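4. Teaching by Remote Control in the Practice Room

This is the fun part! Before you teach a task on the real arms, run through it in the Jivine practice room. The room is simulated, so you can bump into the walls all day long and all it costs you is a restart.

You'll work with two views, a wide one from the robot's body and a close one at a gripper. 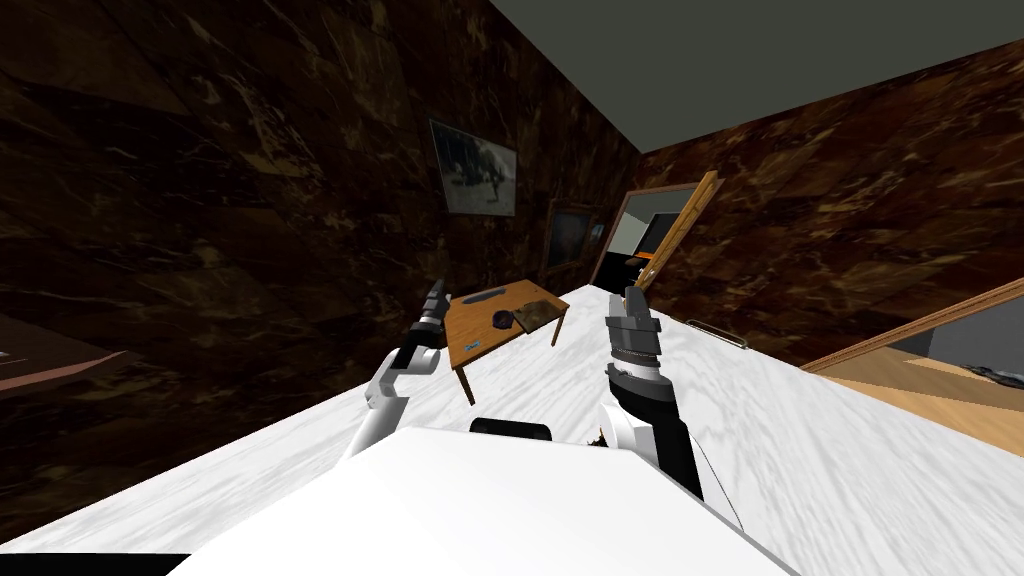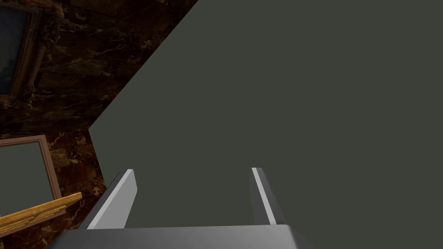 4.1 Getting ready

1. Plug both Kandik hand controllers into the base and wait for the steady light.
2. Open Jivine and choose Practice > Teach by Remote.
3. Hold the controllers at chest height, elbows loose, and press Sync. The arms will move to match your hands.
4. Set Motion Scale to 50. At this setting the gripper travels half as far as your hand does, and small moves get wonderfully easy.

Note: If an arm drifts while your hands are still, press Sync again. Controllers with firmware older than the September release may need this twice.

4.2 Recording a demonstration

1. Press Record. A short tone plays, and everything you do from now on is kept.
2. Use the wide view to bring a gripper near the thing you want to work on.
3. Switch to the close view for the last stretch. Turn your wrist until the fingers line up with the part you plan to grasp, then go in slowly.
4. Squeeze the trigger to close the fingers. Let go to open them.
5. Back away a little before you press Stop.
6. Name the take and press Keep, or press Toss and have another go.

Don't worry about wobbles. A small correction halfway through is useful to the learner, and we leave plenty of them in our own takes. Long pauses are worth tossing, though, and so is any take where you lost track of which hand was which (it happens to all of us in the first hour).

Caution: Motion Scale goes back to 100 percent when you leave the practice room. Check it before you connect real arms, and keep people out of reach.

4.3 How many takes?

For a simple reach and grasp, some 40 good takes will give the learner plenty to chew on. Vary your starting pose between takes, and try a few approaches from the other side too!

Takes are saved in the Wallalico folder under the name you gave them. To watch one again, select it and press Replay. To trim a slow start, drag the left marker to the first real movement and press Keep.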